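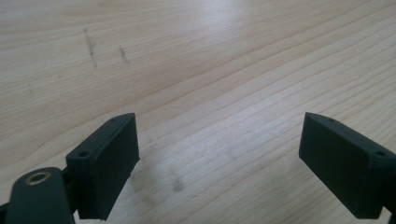

Hello Akosua, time for the June update on the Landeg grant, and I'm pleased to say the Prernamthorpe oral history project has properly got going! We've now recorded 30 of the 40 people we promised you, mostly former mill hands and their families, and the chats are running much longer than I'd planned (one went on for 2 hours and only stopped for the bus). Most happen across a pale wooden table like this one, with a couple of dark marks on the top and a lot of shine, and I've started putting a folded tea towel under the recorder so we don't pick up every tap of a finger.

### Typing up

Slower than I'd like. Kelly Moura has been through the first batch and the dialect words are eating her afternoons — "litching" alone took three phone calls. We've moved from Solov to doing the first pass by ear, and she's much happier.

### Money

We've spent £100 more than planned on travel and the same amount less on printing, so the total hasn't moved. Receipts are in the shared folder.

### Still to do

- Book the last ten recordings, mostly up the Litell end of the village
- Get signed consent forms back from the two Hargill sisters
- Choose clips for the listening evening

Could you let me know whether the evening can come out of the events line? I'd like to book the chapel before the choir gets it.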